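# Recording the wipe-and-sort task: bench tips

Aug 11, 2025

Notes for anyone taking a turn at the cutlery table. The task is short: pick up a child's fork, wipe it with the green cloth, lay it in the tray, go on to the next. The learning system copies what it is given, so small habits at the table matter more than speed. 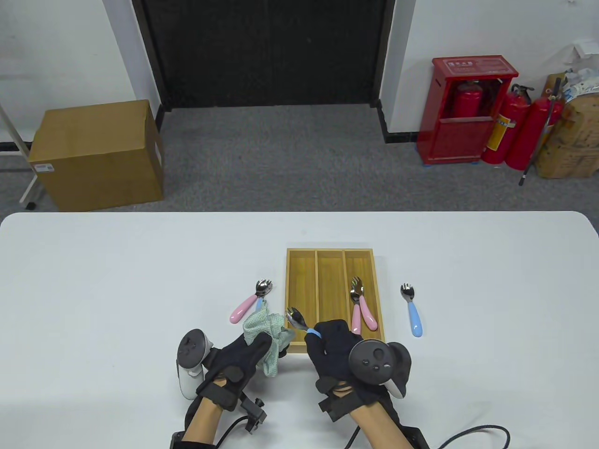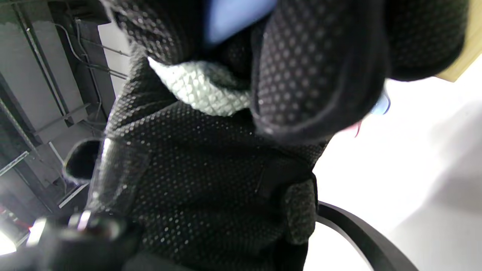
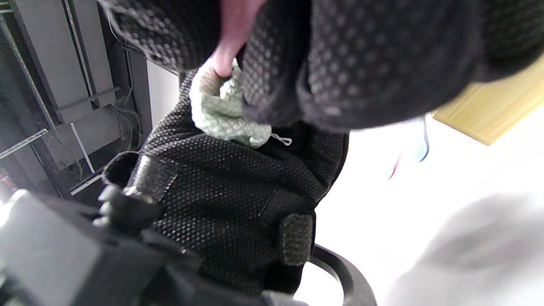
*Gloves and green cloth at the cutlery table. The tray and forks are in the first picture.*

## Before you start

- Wash and dry the cloth the night before. A stiff cloth holds its folds and won't wrap around a handle.
- Put the gloves on first, then the wrist straps, then the controllers. Doing it in another order means taking something off again.
- Tighten the straps until they stop sliding, then bend each wrist all the way forward and back. If a bracket digs in now, it will hurt after 11 takes.
- Route the cable away from the tray. A loop lying on the table is fine as long as it has slack and your forearm doesn't drag it over the forks.
- Clear the table of anything that isn't part of the task. Pens and tape rolls end up in the recordings and then somebody has to tag them.

## Setting out the forks

Change the layout every take. Kaan Gezer ran most of the July session with the forks in a neat row, and the Drarkel model learned to reach for the row - it did badly as soon as a fork lay crosswise. Put some to the left of the tray, some to the right, handles toward you and handles away. Mix the colors.

Leave the tray where it is within a take. Between takes, turn it a little or slide it a hand's width.

## Holding the cloth

Bunch the cloth in your left hand and keep the fork in your right. Pinch the fabric with the thumb and finger. A flat palm hides the fork from the wrist views, and those takes are no use for grasp training.

If your cloth has a hanging loop, tuck it in or let it trail off the side away from the fork. Tines catch on loops.

Wipe from the handle toward the tines, two strokes, then stop. Müzeyyen Tuncer tried it with longer wiping and the takes got so uneven in length that we had to trim them by hand.

## Placing

Lower the fork into the compartment and let go with the fingers open. Don't drop it from above. One fork lying over another is allowed, and we want plenty of those, but don't stack them on purpose.

## When something goes wrong

- Dropped fork on the table: pick it up and carry on. Keep the take. Recoveries are worth having.
- Dropped fork on the floor: stop, mark the take as bad, start again.
- Cloth slides over a compartment: move it with the left hand as you normally would. Keep the take.
- Controller shifts on the glove: stop at once and recalibrate. Everything after the shift is wrong, even when it looks right on screen.

## Keeping count

A full session is 80 takes. Take a break at the halfway point with the gloves off. Write the good and bad totals on the Clalberg sheet before you upload; the folder names alone don't tell us which ones to skip. We stand at 3,380 good takes for this task, and the next training run is in September.

## Gloves

The dotted pair grips well but collects lint from the cloth. Roll them with sticky tape after each session. Hand wash cool, hang by the cuff, and keep them off the radiator, which hardens the dots. Press the hook-and-loop tabs closed before washing or they will pull threads out of everything else in the basin.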